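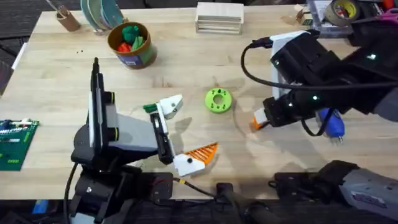

The question of whether machines are ready for chores is usually put as if it had a single answer. The position of the Stostico working group on domestic and workshop automation is that it should be asked one task at a time, and that the honest reply for most tasks is still "in part".

A chore is a chain of small acts. Putting a workbench in order, for instance, means picking up a flat part, deciding where it belongs, passing it from one hand to the other, moving a cable aside and setting a tool down where the next person will find it. A factory robot does one of these acts thousands of times because the bench has been arranged around it. A household does not arrange itself around anything, and a small repair shop is little better.

Two arms on one bench are often offered as the remedy. They do help. One can steady a part while the other works on it, and items can be handed across a space that a single arm could not cover. They also bring a new burden, for each arm becomes an obstacle to the other.
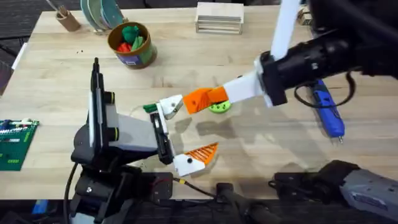

Two arms at close quarters over a round green part.

Claims made to buyers ought to reflect this. When members of the group visited workshops in Tronberg and Ellitz in February, they asked each owner to name the jobs that would be worth handing over. The list came to 12. Only 3 of these, in our judgement, could be left to a machine for a full shift without a member of staff near by, and all 3 involved parts of one known shape. Sorting mixed items, coiling leads and wiping down surfaces did not qualify.

We do not regard this as a reason for delay in research. Soft, ribbed fingers and small cameras close to the grip have made it easier to approach thin and awkward objects. What remains weak is recovery. A person who fumbles a washer picks it up again without thought; a machine may need to be told that it has been fumbled at all.
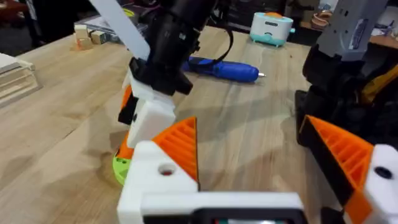

Mahfuz Haque objects that this standard is too strict, and that a shop with two employees would gladly accept a slow machine that fails now and then, provided it fails safely and asks for help. Miloslav Holub agrees with him as regards shops, though he would not extend the argument to kitchens.

The objection has force. An owner who knows the limits of a machine can plan for them. Our concern is with the purchaser who has been shown one good attempt and takes it for the usual one. Suppliers should state how many attempts were made, how long each took and how often a person stepped in. These are modest requests, and any serious supplier will already hold the figures.
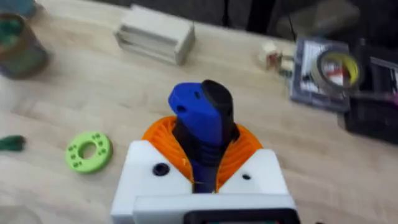 Should a household buy such a machine now? Our advice is to wait, unless the task is narrow, the objects are always the same and someone will be in the room.

For workshops the advice is different. A trial on a single bench, with one task and a written record of every stoppage, would cost little and would teach the owner a good deal about the work itself. The group will publish a model form for such records and invites comments on the draft.

Aug 9, 2021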